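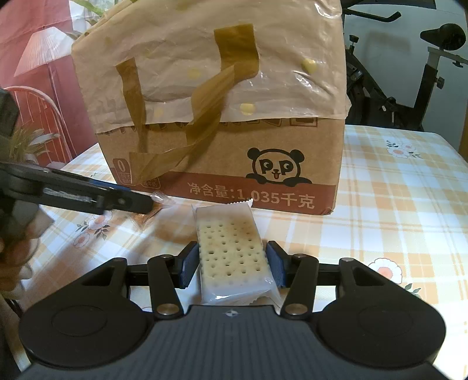

Siu-ming Man commented that the spare parts should be priced before the grippers, and that any seller who won't quote finger pads separately can be crossed off the list.

Budgeting for hand-held grippers, two per person, for packing snacks

Asked by Sum-yee Lo, September
Tags: grippers, purchasing, data collection, small budget

We are a small group in Zistudville and we want to record people picking up individually wrapped crackers and other small snacks and putting them in a box. The recordings will be used to train a two-arm packing cell later on. The arms are not part of this purchase. Right now I only have to plan for the hand-held grippers and whatever goes with them.

What we know so far:

We need 2 grippers per person, one for each hand.
Two people will record at the same time, at separate tables.
The snacks are in thin plastic wrappers. Some are flat crackers, some are small crinkly packets that don't hold a shape.
The money available is $2000, and it has to cover everything except the computer and the tables, which we already have.

The Fokex set is quoted at $433 per gripper with rubber-padded fingers fitted. Four of them is $1732, so we would have $268 left. The Rivodano ones are cheaper but I can't find out whether the pads come off. Is $268 enough for the rest? And is it a bad idea to buy two now and two later?

I would also like to know if people buy the snacks as part of the equipment budget or put them somewhere else. Ours break.

3 answers

Answered by Kuo-hua Tsao (accepted)

Buy two now. One person can find out everything you need to know with one pair, and you keep $1134 in hand while you do it.

We went the other way at Tsao and bought the whole lot on one order. In the second week we decided the fingers were too wide for the small packets and wanted narrow ones. The seller had narrow ones but by then we had four sets of wide ones nobody would take back. With thin wrappers this matters more than the price of the gripper. A flat cracker will take a grip on its edges or by the crimped end of the wrapper. A soft packet slides around and people start pinching it by the corner, and then your recordings are full of corner pinches that the arm may not be able to copy.

Here is how I would split the $2000:

First order, two grippers: $866
Spare finger pads, four pairs: ask for the price in writing
Spare pivot screws and the right driver: small money, but put it on the order
Storage cards and a reader, if yours record to cards
Snacks and boxes
Held back for the second pair: $866

That leaves $268 for the middle lines, the same as you worked out. It is tight but you can do it if the pads are reasonable. We paid $63 for a bag of pads and it lasted us through the spring. I don't know what Fokex charges.

Put the snacks in the equipment budget if your office lets you. They get used up by the work the same as the pads do. Buy one kind by the carton so the wrappers match, and write down which kind it was. We changed cracker brands halfway and the new wrapper was slicker, so we had to keep the two batches of recordings apart.

Two things to ask both sellers before you pay anyone:

Do the pads come off without taking the finger off the linkage?
Do the fingers on the hand-held version match the fingers on the version that bolts to the arm?

The second one is the one I would not compromise on. If they don't match you are training on one hand and packing with another.

Comment from Sum-yee Lo: Thank you. I asked Fokex about the fingers and they say they are the same part. Still waiting for the pad price. I had not thought about the driver.

Comment from Kuo-hua Tsao: Get "same part" with a part number. The first time we asked we were told the same and one was 4 mm longer.

Answered by Lok-yiu Kuo

I disagree a little about waiting on the second pair. Delivery took us seven weeks and the second batch had a different body, so the grip angle changed and the people who had gotten used to the old ones complained. If you do split the order, ask for the price and the version to be held for you and get a date on it.

Other costs that were missing from our plan and came up anyway:

Shipping and import charges. Ask for the delivered price.
Calibration board, if yours isn't included.
A tablecloth or mat or two. We change ours between sessions to get some variety in the background, and thrift store ones are fine.
Something for people's wrists. A pair of these gets heavy after an hour. We pay for breaks, so in our budget that is a labor line - but it was a real number and it should be written down somewhere.

Don't spend anything on a nice room. A normal living room with furniture in it is more use to you than a clean white table if the cell will ever be moved.

Answered by Chak-lun Tse

get the rivodano, half the price and they all do the same thing. I used one for bolts and never changed a pad

Comment from Siu-ming Man: Bolts don't crush. For crackers I'd want to know how soft the pad is and what happens when it gets shiny. Ours were losing packets long before they looked worn.

Comment from Chak-lun Tse: fair, never tried food

Comment from Sum-yee Lo: Update for anyone with the same problem. Rivodano wrote back on Monday and the pads are glued, so that's out for us. I am ordering one Fokex pair plus pads and asking them to hold the quote on the second pair. The crackers went in under consumables.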